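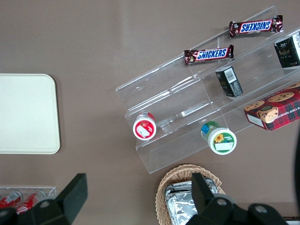 Demonstration 113 commenced at the Triddale facility at four in the afternoon. In accordance with procedure, Ms. Liya Weldu took the remote controls and Mr. Kidus Endale kept the log.

The task was to move one chocolate bar from the rack to the tray. Ms. Weldu closed the gripper and paused.

"The operator has hesitated," Mr. Endale recorded.

"The operator is thinking of her grandmother's shop in Derkow," she replied. "She never let a customer reach past the jars."

The manual made no provision for grandmothers. Mr. Endale consulted it nonetheless — twice — and left the entry to stand.

Ms. Weldu brought the arm around the jars, slowly, and asked that the route be kept for the remaining trials.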